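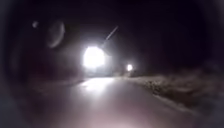

Zolside Road at Night

Readme for the Zolside night road set, version 2. Last edited 10/15/23 by Maham Mengal.

What this is

A collection of 3800 still pictures of paved lanes after dark, put together for people who study road lighting and glare. The pictures show the road surface, the verges and whatever lights happen to be on. Daytime pictures of the same lanes are kept separately in the Dredine set and are not included.

Contents

stills/ all pictures, sorted by stretch of road
notes/ one text file per stretch, with surface type and width
labels.csv one row per picture
glare_check.csv second reading of 100 pictures by Vesna Ionescu

Columns in labels.csv

stretch: short name of the road
surface: paved, gravel or mixed
main_light: lamp, headlight or unclear
halo: yes or no
reflections: yes if there are pale rings or discs in the sky that line up with a bright light
far_end: readable or lost in haze

Use "unclear" for main_light when the core is blown out and no vehicle or post can be made out behind it. Version 1 had people guess, and the two readers disagreed too often for the column to be of any use. Old rows were redone in March.

Known problems

Trees and hedges at the far end of a road are hard to tell apart in haze. Treat the notes on planting as a rough guide.
The Rundach stretch has 10 rows with no surface entry. Fatos Dimitriou has the paper sheets and will fill them in.
Brightness was not adjusted. Pixel values should not be read as measured light levels.

Credits

Labels by Maham Mengal and Stavros Stoyanova. Stretch notes by Doina Živković. Send corrections to Doina with the stretch name and row number.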